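The Georgiou Dining Table, After One Winter of Snacks
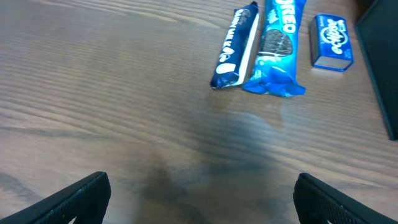
The finish, with the blue end of the snack supply.

I bought a table. I would like to say I researched it, and I did, in the sense that I read the catalog twice and then ordered the one my brother-in-law already had. It is the Georgiou, from Vevley, in the medium brown. It cost $400, plus delivery, plus a thing called a handling supplement that I paid because the man on the phone sounded tired.

I have had it since March, so this is a review by someone who has spilled on it.

First, the looks. The catalog page promised "a calm, even tone," and whoever wrote that had not met my table. The grain goes the long way in waves, tan and dark brown by turns, and if you stare at it during a slow phone call it starts to look like a satellite photo of a river delta. I like it very much. My wife says it looks like bacon. We are both right, and she has now said it in front of guests, so it is a feature of the house. If you want a surface that sits there and keeps quiet, get the painted version, or get the Ziton, which is as plain as a sheet of typing paper and about as interesting to eat off.

The color hides crumbs well. This is a mixed blessing in a home that runs on chocolate. A dark cookie crumb vanishes on this finish until your sleeve finds it. The filling is another matter, and shows up from across the room. Anything in a bright wrapper shows up too. We keep a rotating stock of sweets at the window end: a Cadbury Dairy Milk, the Oreos, and a little blue box that gets pushed off to one side by whoever wants the Oreos. I had no idea how blue our diet was until we put it on brown wood. On the old white table it all looked like a school lunch. On this one it looks practically like a selection.

Assembly. The box says two people and one hour. I had one person and a Sunday. The legs go on with long bolts and a supplied wrench that is too short to turn properly and too long to clear the rail, a real achievement in a wrench. I used my own after the second leg. There are 20 bolts in the bag and the drawing shows every one of them the same size. They are two sizes. Sort them on the carpet before you start and save yourself the afternoon I had.

The instructions themselves are a single folded sheet. Step 6 shows a smiling figure turning the whole table over by himself. He has no face apart from the smile and apparently no spine to injure. Get help for step 6. I got Samuele Gatti from next door, who lifted his end, looked at the underside, and told me I had two legs on backward. They were on backward. The flat side faces in. The drawing does show this if you hold it up to a lamp.

Once it was upright I expected wobble and got a bit. One corner was low. I tried the adjustable foot, which adjusts in one direction and then comes off in your hand, and then I tried a folded piece of the instruction sheet, which was the most use I got out of it. Six weeks later the wobble had gone by itself. Either the wood settled or the floor gave in.

Now the finish, the part people write to ask me about, by which I mean my sister. Vevley calls it "family ready." Here is what my family has done to it.

Water glasses: no rings if you wipe within the hour. Overnight you get a pale circle, and it fades over a couple of days if you leave it alone. I did not leave the first one alone. I rubbed it with a paste of baking soda I had read about, and there is now a faintly duller patch at my place, where I can think about it over breakfast.

Coffee: fine.

Melted chocolate: better than I had any right to expect. A bar left at the window end through a sunny afternoon went soft in the wrapper and somebody leaned on it. I let it harden, lifted most of it with the edge of a library card, and got the rest with a damp cloth. The grain is printed on your memory as deep, but it is smooth to the hand and the stuff doesn't work its way in.

Hot dishes: use a mat. I know you know. I knew too.

Ballpoint pen: the finish is on the soft side, and if you press hard on one sheet of paper your words go through. In the right light you can read most of a thank-you note to my aunt. We use a placemat under homework now. My son says this cramps his style, and his style could use it.

For cleaning, the leaflet recommends Olleo polish, sold separately, naturally, by the same people. I bought a bottle in a weak moment. It smells like a hotel lobby and leaves the top so slick that a pack of cookies, sent across with a flick, will go the full length and onto the floor. The children would like me to buy more of it. I use a damp cloth and a dry cloth and the table looks the same.

Size. It is sold as seating six. It seats six people who are fond of each other. Four is comfortable, with room in the middle for dishes and whatever sweets have migrated in from the window end. The rail under the top sits low, so if you are tall, or have a chair with arms, measure before you order. My chair with arms now lives in the hall and holds coats.

The edges deserve a kind word. They are rounded over just enough that you can rest your wrists on them through a long card game without getting a crease. The Ziton has a square edge, and after an evening at my brother's I looked as if I'd been lightly handcuffed.

Noise, since no review ever covers it: this is a loud table. Put down a mug and everyone knows. Dice are unbearable. A cellophane wrapper being opened slowly and carefully by someone who believes himself to be alone carries all the way upstairs. I have been on both ends of this.

Service was fair. I called Vevley about the foot that came off and they mailed me a new one in 3 days, no argument, no form. It was a foot for a different table. The second one was right. I kept the wrong one in the kitchen drawer in case I ever buy the table that goes with it.

Would I buy it again? At $400, yes, probably, though I'd wait for the sale and let somebody else do step 6. I've sat at tables that cost three times as much where I was afraid to open a pack of gum.

Good: handsome grain, kind edges, forgives chocolate, decent people on the phone.
Bad: the wrench, the drawing, the bolts, soft under a pen, low rail.
Skip: the polish.

Four stars out of five. It would be four and a half, but I'm looking at the dull patch as I type this.

Posted January 7, 2004

Update: my sister bought the painted one. She says it shows everything.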